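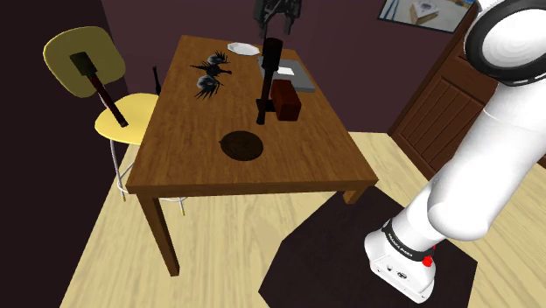
Mieke Verbeke replied that she had stopped waiting for the hum to change after ten minutes or so, and that this was when she began to hear it change all the time.

Figure 2. Computer-rendered room with a brown wooden table and a white robot arm.

Search articles, authors, keywords Search

4.2 Hearing movement in a held tone

Verbeke's remark came up in the first of our group talks, and we are glad it did, for it put into plain words what the listening diaries had been circling for weeks. The piece she was describing is side A of Perner, a drone work for two reed organs and tape loop that was issued on cassette by the small Zosmont label. It lasts 70 minutes. The organs hold the same three pitches from start to finish, and no dynamics are marked in the score beyond the word "soft" on page one.

And yet the diaries are full of events! Across the whole group, 105 listeners gave us 1128 separate notes on this one side. Many describe a slow pulse. Others write of a voice, a door somewhere, a chord that "leans." Jozef De Haan drew a long wavy line down the margin of his diary and wrote "up again" next to each crest. When we laid his line over the spectrogram, four of the seven crests fell on places where the two organs drift slightly out of tune with each other and the beating slows down. The other three match nothing we could find in the signal, and we would love to know what he was following there.

The upper part of the spectrum deserves a closer look. Above 4000 Hz there is almost no organ tone left on the cassette, only tape hiss and the soft clatter of the keys. We had expected listeners to pass over this layer as noise (our own first notes did exactly that). Instead it is the subject of some of the liveliest writing in the whole set. Mirjam Jacobs calls it "the weather in the piece" and follows it with great care through the second half, noting each time the splice in the loop comes round. Her timings are very good. She had no clock in view.

Baert, the companion piece on side B, drew fewer notes and shorter ones. It is the busier work by any usual measure, with entries for bowed cymbal and a long spoken passage, and listeners tended to log those entries and little else. Sem Van Wijk wrote a single line for the entire side: "I knew where I was." Wim Van Loon left the page blank but talked about the cymbal at length afterward, with real delight.

We read the gap between the two sides as a sign that a held tone hands more of the work to the ear. The order of the sides was the same for everyone, so tiredness may well play a part, and the October sessions, in which side B is played first, should help to separate the two. Coding of the diaries is described in the next section.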